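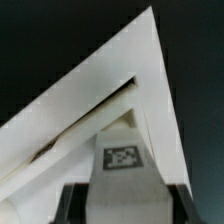
I have spent most of my evenings since January teaching a robot arm to fold a tea towel, and I can now say with confidence that I have become very good at folding tea towels. The arm is coming along. I drive it from a chair across the room with a pair of handles, and for most of that I don't look at the arm at all, I look at what the wrist camera sees, where the big white finger with its pointed tip takes up so much of the view that the towel has to be imagined. You get used to it. I now know the slot along that finger and the little black and white square on the block below it better than I know my own kitchen.

The project is called Tastora, for reasons that made sense in the pub. The plan was 300 demonstrations. A demonstration is one clean fold, start to finish, driven by me, with no sighing or swearing (the swearing isn't recorded, but it makes my hands jerk). I kept a tally on the back of an envelope from the Pisham water board and reached the end of it last week, having done 599 to get there. The rest went in a folder called "no".

Most of the noes are the second corner. The first corner is easy, and then you relax, and pull the whole thing off the table.

I did try the other way, switching the motors off and moving the arm by hand like a very stiff dancing partner. That lasted 17 goes. My shoulder wasn't keen, and the arm learnt mostly to lean — which, fair enough, so had I.

Anyway, I trained it overnight and gave it 38 attempts of its own. It hesitates before the second corner for exactly as long as I do. Then it pulls the whole thing off the table.

Socks next, I think.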